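Muvasgate Blocks — fault subset
README

What you have downloaded

A collection of episodes from a two-armed bench cell that was meant to spell words with alphabet blocks. The main Muvasgate release holds the runs that went well. This one holds the others: 182 episodes in which the cell stopped itself, was stopped by a hand on the red button, or carried on when it had no business doing so. People kept asking for them, which we try not to take personally.

The parent set has 2281 episodes. If you only want to train a policy that picks up blocks, get that one and be happy.

The fault

From the start of September the right arm began to drift at the wrist. Commanded to hold still, it would hold still for a while and then turn slowly, as if it had heard its name. The controller reported no error. Our log reported no error either, as the log believed the controller.

The cause was the cable. Each arm carries one along its outside, with a loop left free at the wrist so the gripper can turn. On the right arm the loop was long enough to catch behind the elbow housing in certain poses, and when the arm reached forward the connector was eased out by a hair. Power stayed up. The encoder signal did not, or did on alternate moments, and the firmware filled the gaps with the last good number it had. An arm that is told it is not moving sees no reason to stop.

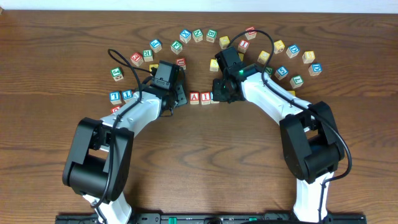

Both arms over the table, cables looped at the wrists, blocks laid out in an arc.

Where it became a safety matter

On a Tuesday the right gripper drifted across the gap and leaned on the left one. Neither arm is strong, but two of them pushing politely against each other will heat a motor nicely. The collision check uses joint positions, and the joint positions said there was plenty of room. Custódio Lobo smelt it before the software noticed anything, and pressed the button. He has asked for this to be recorded as a sensor.

No injuries. One gripper finger replaced, and one wrist motor retired to the drawer.

What worries us is the ordinary habit of reaching in to straighten a block while the arms are "holding". We all did it. With stale encoder values, holding meant very little. The rule at Kirnirness is now motors off before hands in, and the button has been moved to where you can reach it without leaning over the table.

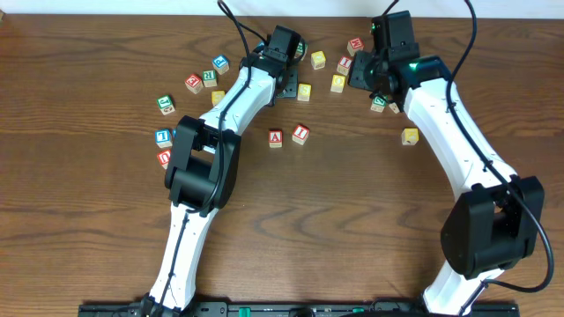
What we changed

The cable is now clipped higher up the forearm and the loop is shorter. The firmware raises a fault if the encoder value is missing for 1000 milliseconds, a figure we agreed on after a long argument and still think is too generous. Motor current is checked separately, so a stalled arm gives itself away even when it lies about where it is. None of these changes applies to the episodes in this subset. All were recorded with the old fittings and the old trust.

Labels

fault_type: drift, stall, contact, dropped_signal, operator_stop, unknown. Fonseca and Costlow labelled the whole lot separately and then compared. Most of their disagreements were drift against dropped_signal, and where they could not settle it you will find both.

fault_onset: our best guess at the first bad step. Treat it as a guess.

Known problems

Joint positions for the right arm can't be trusted after fault_onset. Use the video.

Episode 1190 has no current readings. We know. Please stop writing to us about it.

The block layout was not reset to a fixed pattern between runs, so don't use it to work out the order of episodes.

Questions go to the Muvasgate issue page. Attach the episode number and the firmware version, which is in the header of every file.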